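Minutes of the Hearing Research Group, Bernwood Laboratory
14 December 2023

Present: Anwara Saha (chair), Rafail Kouris, Babar Usmani, Ruwan Matubbar (minutes)
Excused: Gilberto Valderrama

1. Minutes of the last meeting
Accepted with one correction. The budget line for the Kerura microscope was written twice.

2. Tinnitus sound study
Rafail reported that 26 persons have signed the consent form. The plan asks for 45. Two clinics did not answer our letter yet, and Anwara will call them. Babar asked if the age limit can be raised. It was agreed to keep it as it is until the ethics office gives its opinion.
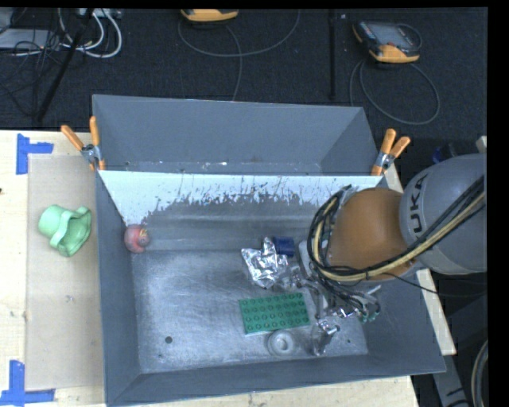

3. Noise in the test booth
Babar measured the booth again and still finds a weak tone near 2000 Hz. He thinks it comes from the ventilation, but he is not sure. He proposed to fix a layer of felt on the inside of the door, and to hold it for the trial period with orange spring clamps, the same kind as on the rim of the gray metal bin, so no glue is needed. The group agreed. Rafail prefers that the measurement is repeated with the fan switched off also.

4. Headphones
The offer from Graltico is valid until January. Ruwan will ask for 4 pairs on loan before we decide. Ekanayake did not send a price.

5. Student project
Gilberto sent his comments in writing. He supports the topic on speech understanding in older adults, but finds the word list too long. Anwara will shorten it and send it to all members.

6. Other matters
The key of the booth must be returned to the office every evening.

Next meeting in January. Ruwan will send the date by email.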